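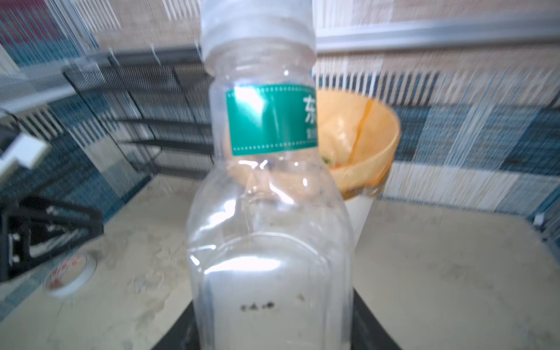

Empty or nearly empty bottle with a teal-green label at the sorting cell.

Bottle Cell FAQ for Floor Staff

Maintained by Yusri Goh, process engineering, Mandance. Applies to the Nultgate recycling hall from July.

What does the cell do?
It clears empty plastic bottles from a flat work surface into a bin. Two arms share the surface, each with its own gripper and wrist camera. Full bags still leave the cell by hand.

Does it replace the sorting line?
No. The line stays at its current staffing. The cell takes the bottle backlog from the break areas, which used to be cleared at the end of each shift. In the trial period it handled 837 bottles, and 416 of those needed no operator input.

What changes in my job?
Operators assigned to the cell spend less time bending and reaching and more time watching, resetting and logging. Expect the first few shifts to feel slow. Pay grade and break times are unchanged.

Who is trained?
There are 15 operators on the list at present. Training takes 2 shifts and is run by Usemance on site. Ask your shift lead to be added.

What should a loaded cell look like?
Bottles go down in a loose group in front of the bin, with or without labels. Mixed sizes and colors are fine. The bin must be lined, with the bag folded over the rim and taped.
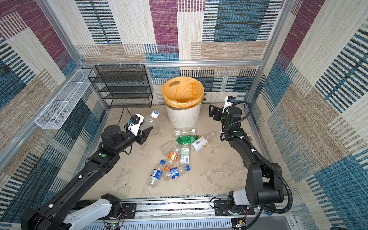

Can I reach in while the arms are still?
No. A stationary arm may be waiting for its next command. Press stop, wait for the lamp to change, then reach in.

What if a bottle is missed or dropped?
Leave it until the run ends. Record it as a miss on the cell sheet - do not correct the count afterward.

Do the cameras record staff?
The wrist cameras point at the work surface and run only during a cycle. Footage is kept for fault review. It is not used for attendance or performance checks.

Who do I call about a fault?
Mechanical faults go to Yusof, the maintenance contractor. Software faults and questions about this page go to process engineering. Quote the run number from the cell sheet.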